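접이식 우산의 구조와 보관 방법에 관한 조사
생활용품 구조 탐구 수업 기말 보고서

1. 조사 동기

우산은 학교 안에서 가장 자주 버려지는 물건 가운데 하나이다. 장마가 끝나는 7월 말이면 공학관 1층 우산꽂이에는 주인을 알 수 없는 우산이 가득 차고, 학과 사무실에서는 일정 기간 공지한 뒤 이것을 한꺼번에 폐기한다. 우리 조는 처음에 분실물 관리 방식을 주제로 잡으려고 했다. 그런데 폐기 예정인 우산을 살펴보니 잃어버린 우산보다 고장 나서 두고 간 것으로 보이는 우산이 더 눈에 띄었다. 천은 멀쩡한데 살이 꺾여 있거나, 접은 뒤에 살 끝이 튀어나와 끈으로 묶을 수 없는 것이 많았다.

그래서 주제를 접이식 우산의 구조로 바꾸었다. 접이식 우산은 장우산보다 관절이 많고, 펴고 접는 동안 부품이 움직이는 범위도 넓다. 어느 부분이 먼저 고장 나는지, 그 고장이 접는 방법이나 보관 방법과 관계가 있는지를 알아보는 것이 이 보고서의 목적이다.

2. 조사 대상과 방법

학과 사무실의 허락을 받아 폐기 예정 우산 77개를 넘겨받았다. 장우산과 비닐우산은 대상에서 빼지 않고 함께 분류했으나, 분해는 접이식 우산만 하였다. 조원은 4명이며 두 명이 분류와 기록을, 나머지 두 명이 분해와 정리를 맡았다. 작업은 2층 실습실의 창가 쪽 작업대에서 했다. 실습실은 오후 6시 이후에만 쓸 수 있어서 하루 작업 시간이 길지 않았다.

기록표는 문서 공유 프로그램인 Navix에 만들었다. 항목은 우산의 종류, 접는 단수, 수동과 자동의 구분, 천의 상태, 살의 상태, 대의 상태, 손잡이의 상태, 비고이다. 처음에는 고장의 정도를 점수로 적으려고 했으나 조원마다 기준이 달라 같은 우산에 다른 점수가 나왔다. 이틀째부터는 점수를 없애고 고장 난 위치와 모양만 글로 적었다. 첫날 기록한 우산은 다시 꺼내서 새 기준으로 고쳐 적었다.

분해용으로는 고장 상태가 서로 다른 접이식 우산 11개를 골랐다. 비교용으로 고장이 없는 새 우산도 두었다. 새 우산은 Molix의 3단 수동 우산과 Wudari의 3단 자동 우산이다. 두 우산은 분해하지 않고 펴고 접는 동작만 관찰했다. 공구는 니들 노즈 플라이어, 소형 니퍼, 쪽가위, 핀셋을 썼고, 빠진 부품은 칸막이가 있는 상자에 우산 번호별로 넣었다.

3. 접이식 우산의 구조

3.1 중심대와 허브

우산의 가운데에는 중심대가 있다. 접이식 우산의 중심대는 굵기가 다른 관이 서로 겹쳐 들어가는 형태이다. 중심대의 위쪽 끝에는 우산살의 안쪽 끝이 모이는 고정 허브가 있고, 그 아래에 중심대를 따라 움직이는 이동 허브가 있다. 이동 허브를 밀어 올리면 버팀살이 우산살을 밖으로 밀어내면서 천이 펴진다. 조원들은 이동 허브를 '미끄럼통'이라고 불렀지만 보고서에서는 허브로 통일한다.

3.2 우산살과 버팀살

우산살은 천을 받치는 긴 살이고, 버팀살은 허브와 우산살을 연결하는 짧은 살이다. 접이식 우산은 우산살이 중간에서 꺾여야 하므로 꺾이는 곳마다 작은 연결판과 리벳이 들어간다. 3단 우산에는 여기에 안쪽 링크가 더해진다. 링크는 우산살의 바깥쪽 마디가 안쪽 마디와 함께 움직이도록 잡아 주는 역할을 한다. 링크가 빠진 우산을 펴 보면 바깥쪽 마디가 따라 펴지지 않고 천의 무게로 아래로 처진다.

리벳은 살과 살을 이어 주면서 동시에 회전축이 된다. 너무 꽉 눌려 있으면 움직임이 뻑뻑하고, 헐거우면 살이 옆으로 흔들린다. 분해한 우산에서 살을 손으로 잡고 좌우로 흔들어 보면 같은 우산 안에서도 리벳마다 헐거운 정도가 달랐다.
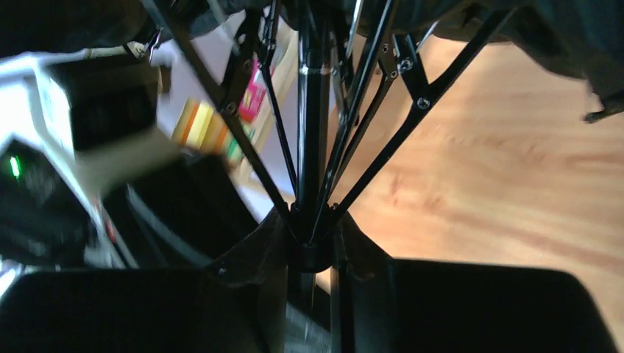 접는 동작에서는 순서가 중요했다. 허브를 끝까지 내리지 않은 채 중심대부터 줄이면 버팀살이 다 눕지 않은 상태에서 우산살의 바깥쪽 마디가 서로 부딪친다. 이때 힘을 주면 리벳이 있는 자리에 휘는 힘이 걸린다. 비교용 Molix 우산으로 천천히 시험해 보니 허브를 먼저 내리고 살을 안쪽으로 모은 다음 중심대를 줄일 때 걸리는 느낌이 가장 적었다.

3.3 천과 살의 연결

천은 우산살의 끝과 중간 몇 곳에 실로 묶여 있거나 작은 캡으로 끼워져 있다. 천과 살이 전체 길이로 붙어 있는 것은 아니어서, 반쯤 접은 상태에서는 천이 살 사이로 늘어진다. 늘어진 천이 관절에 끼는 경우가 있는데, 그대로 접으면 천에 작은 구멍이 생긴다. 분해한 우산에서 발견한 구멍은 대부분 관절과 가까운 곳에 있었다. 살 끝이 닿는 가장자리보다 이쪽의 손상이 많다는 점은 조사 전에 예상하지 못했다.

3.4 자동 우산의 차이

자동 우산은 중심대 안에 스프링이 들어 있다. Wudari 우산은 버튼을 누르면 중심대가 늘어나면서 천이 펴지고, 접을 때는 손으로 중심대를 눌러 넣어야 한다. 스프링이 눌린 상태의 자동 우산을 분해하면 부품이 튈 수 있어 지도 선생님과 의논한 뒤 자동 우산의 중심대는 열지 않기로 했다. 이 때문에 자동 우산의 고장 원인은 겉에서 볼 수 있는 부분까지만 기록하였다.

4. 고장 유형

첫째는 관절 부근의 꺾임이다. 기록표에서 가장 많이 나온 유형이다. 살의 가운데가 꺾인 것보다 리벳 구멍이 뚫린 곳에서 꺾인 것이 많았다. 구멍이 있는 자리는 남아 있는 재료의 폭이 좁아서 같은 힘에도 먼저 휜다고 보았다. 알루미늄으로 보이는 가벼운 살에서는 구멍 둘레가 찢어지듯 벌어진 경우도 있었다.

둘째는 리벳이나 링크가 빠진 것이다. 리벳만 빠진 우산은 다른 부분이 멀쩡한 경우가 많아 수리하기 좋다. 다만 빠진 리벳은 우산 안에 남아 있지 않아 다른 우산에서 옮기거나 가는 철사로 대신해야 한다.

셋째는 천이 살 끝에서 분리된 것이다. 실이 끊어진 경우와 캡이 없어진 경우로 나눌 수 있다. 실이 끊어진 우산은 바늘과 실만 있으면 고칠 수 있었고, 한 곳을 꿰매는 데 시간이 오래 걸리지 않았다.

넷째는 녹이다. 철로 된 살을 쓰는 우산에서 나타났다. 녹은 살의 곧은 부분보다 연결판 안쪽에 먼저 생기는 경향이 있었다. 연결판 안쪽은 물기가 남기 쉽고 수건으로 닦기 어려운 자리이다. 녹이 심한 우산은 펴는 중에 관절이 걸려서 결국 첫째 유형의 고장으로 이어진 것으로 짐작하지만, 고장 난 순서를 직접 본 것은 아니므로 확실하지 않다.

5. 수리 시도

분해한 우산 가운데 상태가 나은 것을 골라 수리해 보았다. 쓸 수 없는 우산에서 부품을 떼어 옮기는 방식이다. 같은 모양으로 보이는 링크라도 길이가 조금씩 달라 그대로 맞는 경우는 드물었다. 길이가 맞지 않는 링크를 달면 우산은 펴지지만 접었을 때 살 하나가 다른 살보다 길게 나온다.

재료비로는 실과 철사를 사는 데 800원이 들었다. 공구는 실습실 것을 사용했다. 철사로 리벳을 대신한 곳은 양쪽 끝을 둥글게 말아 천에 걸리지 않게 했다. 끝을 짧게 자르기만 했던 첫 번째 우산은 접는 도중 철사 끝이 천에 걸려 다시 작업했다.

6. 보관 방법 제안

조사 결과를 바탕으로 우산꽂이 옆에 붙일 안내문을 만들었다. 내용은 다음과 같다.

물기를 턴 다음 그늘에서 펴서 말린다.
접기 전에 허브를 끝까지 내린다.
살 사이에 늘어진 천을 밖으로 빼낸 다음 중심대를 줄인다.
걸리는 느낌이 있으면 힘을 주지 말고 다시 편다.
다 마르기 전에는 주머니에 넣지 않는다.

우산꽂이 자체도 문제가 있다. 공학관 우산꽂이는 장우산 길이에 맞추어져 있어 접이식 우산을 넣으면 바닥까지 떨어진다. 위에 다른 우산이 겹쳐 들어오면 꺼낼 때 살이 걸린다. 수납용품을 만드는 Manalo의 벽걸이형 고리를 견본으로 받아 우산꽂이 위쪽 벽에 달아 보았는데, 손목 끈이 있는 우산은 걸 수 있으나 끈이 떨어진 우산은 걸 수 없었다. 그래서 고리와 함께 높이가 낮은 상자를 두는 방법을 학과 사무실에 제안했다.

7. 한계와 남은 일

이번에 조사한 우산은 모두 한 건물에서 나온 것이다. 집에서 고장 나 버려진 우산은 들어 있지 않으므로 전체 우산의 고장 비율로 볼 수 없다. 또한 우산을 얼마나 오래 썼는지 알 수 없어 사용 기간과 고장의 관계는 다루지 못했다. 자동 우산의 중심대 내부도 조사하지 못한 부분이다.

수리한 우산은 학과 사무실 앞에 대여용으로 두기로 했다. 대여와 반납은 Navix의 기록표에 적고, 다시 고장 난 우산은 고장 위치를 같은 방식으로 기록할 계획이다. 분해한 우산의 천은 따로 모아 세탁해 두었으며 쓸 곳은 아직 정하지 못했다. 살과 연결판은 재질별로 나누어 분리배출했고, 재질을 구별하지 못한 부품은 실습실 선반의 상자에 남아 있다.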